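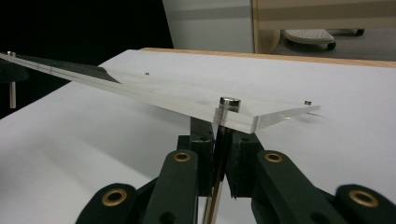
Slide 1. Gripper closed on the clear acrylic plate, short metal cylinder on top.

Speaker notes – Handling rules for hand-held grippers
Starnodham workshop series, Monday, July 13, 2020

Leave slide 1 up while people sit down. Start once the doors are shut.

Opening (two minutes)
Say who the talk is for: people who write the bench rules, and people who have to work under them. The rules come from the Bandico bench. We had 16 of them on the wall in June. We now have eight, and I'll go through the ones that get argued about.
Mention that the full sheet is on the handout table. Don't read it out.

Back to slide 1
Point to the jaws. They press on the plate from opposite sides, near its front edge. Clear acrylic is a useful thing to talk about for two reasons. It marks easily, and its edges are hard to pick out against a white table. You can see faint scuffs on this one.
Point to the cylinder. Ask the room whether they would close on a plate with something sitting on top of it. Wait for hands. Usually it splits.
Our rule says you may, if the object is named on the task card. If it isn't on the card, open the jaws, set the part down and ask.

Rule 1 – Look at the pads before you look at the part
Wipe both jaw faces at the start of each session and after any change of material. Grit in a ridged face will scratch plastic. Dry lint-free cloth, no solvent near acrylic. We had a plate craze after someone used the wrong bottle, and the bottle now lives in another room.

Rule 2 – Check the pivots
Work the linkage open and shut with nothing in it. If a pivot feels gritty or has side play, tag the tool and take another. Don't oil it at the bench. Oil ends up on the jaws sooner or later.
Someone will ask about intervals. Our log covers 3,726 grasps over 235 sessions. I would not set an interval for anyone else from that. Tools, loads and operators differ. Say so plainly and move on.

Rule 3 – Close slowly on clear or brittle parts
Make contact, pause, then squeeze. The pause should be long enough to see that both sides are touching. Stop when the part is held. More force is a fault and gets logged as one.
(If running late, skip the Dunener comparison and go to Rule 4.)
Dunener comparison: their site sets a fixed closing time for every part. Easier to audit, slower on robust parts. We leave the timing to the operator and check the log afterwards. Both are defensible. Pick one and write it down.

Rule 4 – Keep fasteners in view
Small screws in a plate are easy to lose track of. Note where they are before you grip, keep the jaws clear of them, and check them again when you put the plate down. A missing screw stops the session until it's found.

Rule 5 – Log the bad grasps
Slips, second tries and drops all go in. People tidy their logs if they think they're being marked on them, so supervisors don't use ours for performance reviews. That was agreed in writing before we started.

Rules 6 to 8 are housekeeping: labels, storage, end-of-day sign-off. One slide, no discussion.

Questions (15 minutes)
Likely ones:
Does this apply to powered grippers? Rules 1, 2 and 4 do. Rule 3 needs a force limit set in the controller.
Can we copy the sheet? Yes. Change the Zwahlen part numbers to your own first.
Gloves? Thin nitrile for clear plastics, for the sake of fingerprints. Check your own site rules for everything else.

Collect the sign-in sheet and leave spare handouts at the front desk.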